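Likgate Handgreifer: Fingerauflagen pflegen und wechseln

Wer mit dem Likgate arbeitet, merkt bald, wie viel an den Fingerauflagen hängt.

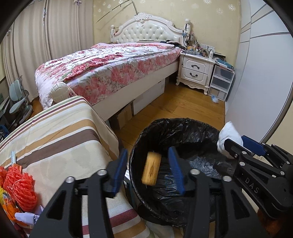 Zwei Greifer beim Aufräumen am Mülleimer, vorn mit den blauen, geriffelten Auflagen

Die Auflagen sind das Teil, das bei uns mit Abstand am häufigsten nachbestellt wird, und das ist auch völlig in Ordnung so, denn sie sollen sich ja abnutzen und nicht das, was man greift! Nach jedem Einsatz genügt ein feuchtes, fusselfreies Tuch, bitte immer längs der Rillen wischen. Staub und Krümel setzen sich gern am Grund fest, da hilft eine alte Zahnbürste ganz wunderbar. Lösungsmittel lassen Sie bitte weg.

Nach 300 Betriebsstunden sollten Sie neue Auflagen einsetzen, bei rauen Gegenständen gern früher. Backen ganz öffnen, alte Auflage von der Spitze her abziehen, Sitz reinigen, neue Auflage aufschieben, bis sie einrastet. Danach den Greifer 15 Mal leer schließen und nachsehen, ob beide Seiten sauber aufeinandertreffen (Gintarė Stankevičius aus unserer Werkstatt schwört darauf, das bei gutem Licht zu tun).

Der Wechselsatz Jolby enthält drei Paar Auflagen und ist ab Juni wieder lieferbar. Rückgabe ungeöffneter Sätze innerhalb von 14 Tagen.

Kontakt | Versand | Impressum | © Sulteo | Nach oben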